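Drulura Forum > Simulation and Testing > Success criteria for pick tasks

Topic: When does a grasp count as a pass?

mkhize_lab
Our draft rule says a pick passes when both fingers are closed on the object and it has cleared the table. The draft gives no minimum height. I reran 1374 sim episodes with a 2 cm minimum and 55 of them flipped to fail, mostly pens and other thin stuff. Do we write the number in?

Grillow
Yes. Without a height, two people will score the same episode differently. I'd also add a hold time.

doltulis14
Disagree on the height. A pen held level just over the table is still held. If the next step is sliding it into a tray, 2 cm means nothing. Check contact on both fingers and no contact with the table.

Grillow
Contact flags flicker in sim. I don't trust them alone.

doltulis14
Then require them for 14 steps in a row. That covers your hold time too.

Mārtiņš Rimkutė
We had this same argument in May and ended up with two labels, "grasped" and "lifted". Height only applies to the second one. Also write down where on the object the grip has to be - our old rule said "at the center" and people failed perfectly good grips for being a little off.

mkhize_lab
Two labels works for me. I'll drop "at the center" and post a new draft. Adding one of the low ones to the thread.

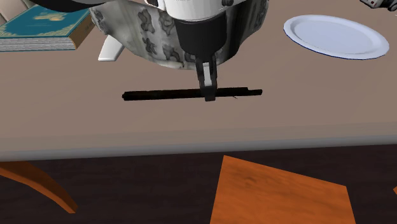 Sim render, pen held level close to the tabletop, grip slightly off the midpoint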